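4.2 Oil sampling practice at the Alville and Goritz pits

Hydraulic oil at both pits was sampled from the return line, upstream of the filter, with the machine at working temperature and the engine at idle. At Alville the sampling valve was fitted by the site workshop in 2017, when the loading shovels were converted to the longer drain interval. Goritz had no fixed valve on its older excavators, and samples there were drawn through the tank fill port with a hand pump. The two methods do not give the same particle counts. Samples drawn from the tank tend to read high if the tube touches the bottom, and they miss short-lived debris that the return line picks up. For this reason the counts from the two pits are reported separately and are not pooled in Section 5.

Each bottle was labeled at the machine with the unit number, the hour meter reading and the oil hours since the last change. Oil hours were missing from many of the early Goritz labels. Where the workshop log allowed it, we filled in the value from the date of the last drain. Where it did not, the sample was kept for viscosity and water content but left out of the wear trend.

The planned interval was 400 operating hours. In practice the interval followed the service schedule, and a machine that missed its service also missed its sample. This was most common in January, when the haul road at Goritz was closed at night and machines were parked at the upper bench. A late sample was not treated as an outlier on that ground alone.

Viscosity was measured at 40 °C and 100 °C. Water was measured by Karl Fischer titration. Metals were read by emission spectroscopy, which does not detect the larger particles well, so a ferrous density reading was added for the swing and travel circuits. Results for the travel circuit should be read with care, as the oil volume is small and topping up with new oil lowers the metal content without any change in wear.

Bolger and Kushwaha, working with underground loaders, found that the person drawing the sample accounted for much of the spread between repeat bottles. We saw the same pattern at Goritz and a weaker one at Alville. Repeat bottles taken by a single fitter agreed closely, while bottles taken on different shifts did not. Lorraine Bolger's flushing rule, in which the first draw is discarded before the bottle is filled, was adopted at both pits for the second half of the work.
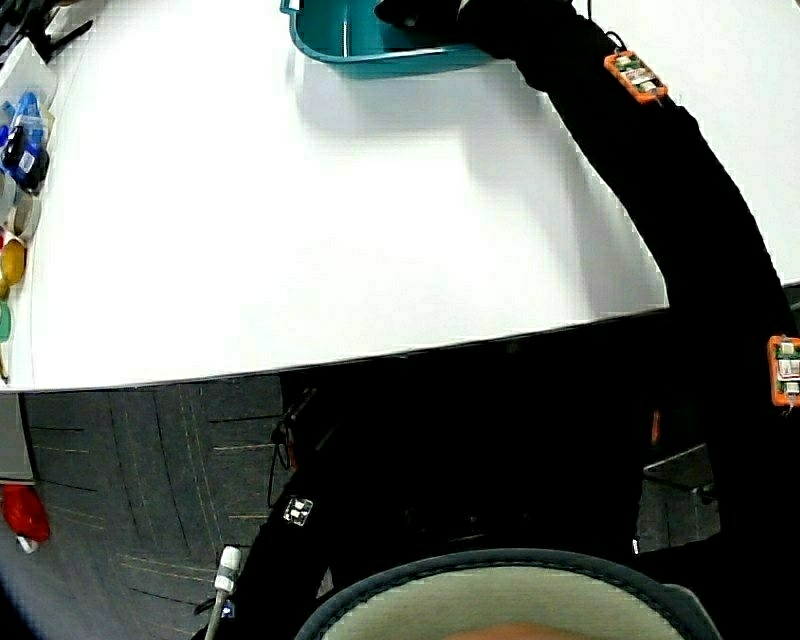

Figure 2. Sensor modules worn on the right arm, with the gloved hand at the tray.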